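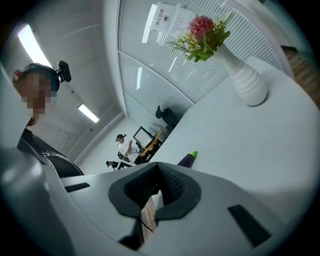 A black padded V-shaped jaw on a white gripper body.

Hovetti: Frequently Asked Questions

What is Hovetti?
Hovetti is a route planner for groups of wheeled robots that share a floor. You give it a map, a list of robots, and a list of places they need to get to. It gives back a timed route for each robot so that no two of them are due in the same spot at the same moment.

Does it control the robots directly?
No. Hovetti sends out routes as a list of cells and times. Your own software has to turn those into motor commands. We supply a small bridge program for the Wendov base, and most people start from that and change it to suit their hardware.

How many robots can it handle?
The default planner is set up for up to 16 robots. You can raise the limit in the settings file, but planning time goes up quickly in maps with a lot of narrow aisles. For larger groups, use the windowed planner. Our largest simulated test used 600 robots on an open map. We have not run anything close to that on real floors.

What is the difference between the default planner and the windowed planner?
The default planner works out every route from start to finish before anything moves. The windowed planner only looks a short way ahead and replans as the robots go. It is faster and copes better with late arrivals, but the routes are often longer, and in tight maps two robots can end up waiting on each other. If that happens, try a longer window first.

What map formats are supported?
Plain grid files and black-and-white PNG images. White is free floor and black is blocked. Gray pixels are treated as blocked, so check the edges of scanned floor plans before you load them. Maps can be up to 2,000 cells on a side.

Can robots of different sizes share a map?
Yes, as long as each one has a radius set in the robot file. If the radius is missing, Hovetti uses one cell. This is the most common cause of robots clipping each other at corners.

What happens if a robot stops partway through its route?
Your software should send a "stalled" message with the robot's ID. The windowed planner will treat that robot as an obstacle and route the others past it. The default planner will pause the whole group and wait for you to ask for a new plan. There is no setting to change this at the moment.

Do I need a central computer?
Yes. All planning is done on one machine, and the robots need a network link to it. Dorottya Fülöp is working on a version where robots plan in small neighborhoods and trade routes with each other. It lives in a separate branch called Ploltuvska and is not ready for general use.

Can I run it without any robots?
Yes. The simulator, Jatoi, is included in the download. It assumes that every robot drives at its set speed and turns on the spot with no delay, so real runs will take longer than simulated ones. There is a delay option if you want rougher timing.

Why do I get "no route found" when there clearly is one?
Check three things:
- Two robots have the same goal cell.
- A goal cell is closer to a wall than the robot's radius allows.
- The time limit is too short. The default is 16 seconds, and the planner reports the same message when it runs out of time. We know this is confusing and plan to split it into two messages.

Is there a Windows version?
Not at present. It builds on Linux and macOS. Some users run it in a Linux virtual machine on Windows, which works for simulation. We can't help with network problems in that setup.

Can I use it in a class?
Yes, and you don't need to ask. Beca Pritchard keeps a set of lab sheets with small maps and worked answers. Write to the mailing list for the answers and tell us which course they are for.

How do I report a bug?
Post to the issue tracker with your map, your robot file, and the planner log. Please send the full log - the last few lines are usually not enough. We go through new reports every Wednesday.

When is the next release?
November. It will include the new error messages and a fix for diagonal moves past blocked corners.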